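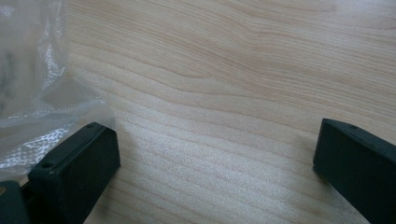 Plestel hardwax oil for indoor wood, satin, 718 ml tin

Plestel is an oil and wax finish for table tops, desks, shelves and other indoor wood that gets daily use. It goes on with a cloth or a flat brush and dries to a low satin sheen. The clear version has no pigment in it. It will deepen the colour of most woods slightly, as any oil does, and pale woods turn a little warmer in the first few months.

The 718 ml tin is the middle size. One tin gives two coats on a six-seat dining table with enough left over for repairs. We also stock a small tester, which is worth buying first if you are matching an older piece.

Suitable for
Solid oak, ash, beech, birch, maple and pine. Veneered panels, provided the veneer is bare and sound. Cork.

Not suitable for
Wood that has already been varnished or painted, unless it is stripped back fully. Outdoor furniture. Worktops next to a sink, where we suggest Wodus instead.

Preparing the surface
Sand with 120 grit and finish with 150. Don't go finer than 180 or the oil will struggle to soak in. Always sand along the grain. On veneer, work by hand and use light pressure, as the face layer can be very thin. Vacuum off the dust and wipe down with a dry lint-free cloth.

Applying
Stir the tin well from the bottom. Do not shake it. Put on a thin coat, leave it for 30 minutes, then wipe off everything that has not soaked in. Leave overnight before the second coat. Most problems people ring us about come from too much oil – a tacky surface a week later nearly always means the extra was not wiped away.

The table can be used with care after two days. Keep water and hot dishes off it for two weeks. In an unheated room in December, allow longer.

Used cloths
Cloths soaked in oil can heat up and catch fire on their own. Lay them flat outdoors to dry, or soak them in water before they go in the bin.

Care
Wipe with a damp cloth and a drop of mild soap. Avoid scouring pads and anything with bleach. Dull patches can be rubbed down lightly and oiled again without doing the whole top.

Details
Order code: 971
Finish: clear satin
Coats: two
Clean brushes with: white spirit
Shelf life: two years unopened
Made by: Rüegg

Delivery
Sent by road courier only, as the tin cannot go by air. Opened tins cannot be returned. Unopened tins can come back within 30 days.

Customer question
Can I put this over Penix wood stain?
Yes, if the stain is fully dry. Wipe a hidden area with a white cloth first. If colour comes off, leave it another day and test again. Don't sand between the stain and the first coat of oil. – Fadwa Zerouali, finishes desk

Often bought with
Penix water-based stain
Lint-free cloths, pack of ten
Rüegg flat brush, 50 mm

Page last updated Thursday, July 6, 2023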